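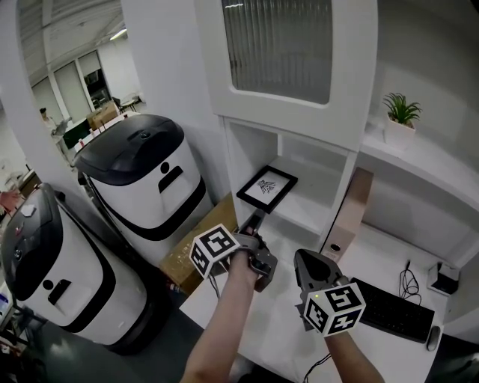 Ticket 47, Mindholm student robotics project. Status: open. The Firkmont team reports that tracking of the left hand-held gripper drops out during practice runs at the desk. The right gripper is not affected. Both units carry a white marker cube with black patterns, and the green indicator light on the right unit was lit at the time of the check.

Action taken: the left cube was reseated and the tracking software restarted. Over 23 trial runs, the fault returned in 15 — each time when the wrist was turned outward.

Next step: students are asked to repeat the calibration before the November session and attach the log to this ticket.

Assigned to: Othmane Nasr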